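墓前用フラワーホルダー「Gisov」を二度の季節で使ってみた

父の墓は海の見える丘の共同墓地にあり、家から車で一時間ほどかかる。芝生に平らな石を埋める形式の墓地で、もとからの花立てがない。命日と彼岸と盆に家族で花を供えてきたが、風の強い場所なので、翌週に行くと花が隣の区画まで飛んでいることがよくあった。そこで去年の秋から、地面に差し込むタイプの花立てGisovを使っている。秋と春の両方で試したので、感想をまとめておく。

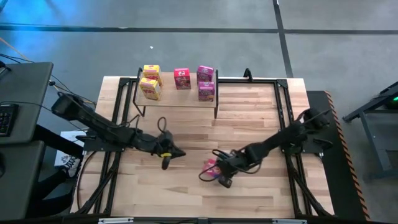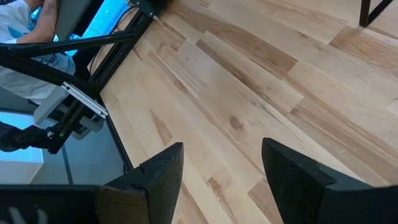 木の天板に置かれた小さな棚と箱、および淡い色の板の面

購入の経緯

それまでは園芸店で買った円錐形の差し込み式花立てを使っていた。値段は安いが、二年目に縁が割れ、水がもれるようになった。買い替えにあたって候補にしたのは、Gisovと、Pirsteadという会社の金属製のものの二つである。Pirsteadのほうが見た目は立派だったが、墓地の規則で、芝刈りの期間は地面から出るものを外しておかなければならない。重い金属製を毎回持ち帰るのは、母には無理だと思い、Gisovにした。

注文したのは供養用品の通販店Gonsteadで、花立て本体、内筒、差し込み用の杭、替えのゴム輪が入っていた。説明書は一枚の紙で、文字が小さい。母は読まずに私に渡した。

組み立てと設置

杭を地面に差し、その上に本体をはめて右に回すと固定される。道具はいらない。ただし、秋に初めて設置したときは地面が乾いて硬く、手で押しただけでは半分ほどしか入らなかった。結局、家から持ってきた木槌で軽くたたいた。説明書には「手で押し込む」としか書いていないので、硬い土の墓地に行く人は槌を持っていったほうがいい。

春は前日に雨が降っていて、杭は手で最後まで入った。逆に少しゆるく感じたので、まわりの土を足で踏んで固めた。この状態で一週間置いたが、傾きはなかった。

本体を回して止めるところは、最初の数回がかなり固い。母の力では外せず、弟が代わった。五回ほど付け外しするうちに楽になったが、初回だけは力のある人がやるのがよいと思う。

水の容量と花の持ち

内筒には水が400ミリリットル入る。以前の花立てより多く、涼しい時期なら補充なしで一週間は足りた。秋に菊とりんどうを入れたときは、八日後でも菊はまだきれいで、りんどうは下の葉が傷んでいた。春のカーネーションとスターチスも同じくらい持った。真夏にはまだ使っていないので、盆の暑さでどうなるかはわからない。

口の広さは、市販の墓花を一束入れてちょうどよい。私たちは一束に庭の枝ものを足すことが多いが、それだと少しきつい。枝の下の葉をよく落とし、細いものを選べば入る。二束は入らないので、両側に花を立てたい家は2本必要になる。

風への強さ

今回いちばん期待していたのはここで、結果には満足している。内筒の中に十字の仕切りがあり、茎がそこにかかるので、花が抜けにくい。秋に強い風の日が続いたあとに見に行ったところ、花は少し片側に寄っていたものの、一本も飛んでいなかった。隣の区画の方に謝りに行かずにすんだのは久しぶりである。

背の高い花を入れると、やはり全体が揺れる。地面から出る花の高さを40センチくらいまでに切りそろえたほうが落ち着く。父の好きだったグラジオラスは丈があるので、夏は短く切って供えるつもりでいる。

小旗や札の取り付け

Gisovには別売りで、本体の縁に付けるクリップがある。小さな旗や名札を立てるためのもので、Ccoriという名前で売られている。父は若いころ船に乗っていたので、命日には当時の船会社の小旗を花に添えている。以前は旗の棒を花と一緒に差していたが、向きがすぐに変わってしまった。クリップを使うと正面を向いたままになる。

ただ、棒の太さに制限がある。うちの旗の棒は細すぎて、そのままではすべり落ちた。ビニールテープを三重に巻いて太くしたら止まった。太さを調節できるねじがあればよかった。価格は713円で、旗を立てない家には必要ない。

手入れ

内筒は抜いて洗える。底が丸いので、細長いスポンジで届く。十字の仕切りも外せるが、外すときに爪が折れそうで少しこわい。私は仕切りを付けたまま、薄めた台所用漂白剤に浸けてからすすいでいる。ぬめりはそれで取れた。

本体の外側には土の汚れが付く。灰色を選んだので目立たないが、店のページにあった白だと気になるかもしれない。杭は持ち帰って新聞紙で拭き、乾かしてからしまっている。冬のあいだは物置に入れておいたが、割れや色あせは見られなかった。

気になった点

杭を抜いたあとの穴が意外に大きい。芝を傷めるほどではないが、母が足を取られそうになったので、抜いたあとは土を寄せて埋めている。毎回同じ位置に差すと穴がゆるくなるため、少しずつずらすか、土を足すかしたほうがいい。

替えのゴム輪は一本しか付いていない。回して止める部分に使われていて、なくすと水平にならずがたつく。私は春に芝の上で落とし、見つけるのに時間がかかった。Gonsteadでは替えだけを67円で買えるが、送料のほうが高いので、本体を頼むときに一緒に買っておくとよい。

どんな墓に向くか

芝生墓地や、土の見えている区画なら使いやすい。砂利の下にコンクリートが打ってある区画では杭が入らないので、置き型を選ぶしかない。墓地によっては差し込み式を禁じているところもある。うちの墓地も、以前は認めていたが今は高さの決まりがあり、事務所で確認してから使い始めた。

高齢の家族がひとりで墓参りをする場合、軽さの点では勧められる。母は片手に花、片手にGisovを持って坂を上がれる。付け外しの固さだけは、先に家で何度か回して慣らしておくと違う。

うちでは叔母の墓にも同じものをもう一つ注文した。色は同じ灰色にし、ゴム輪も二本追加した。盆に使ったら、水の減り方についてここに書き足す。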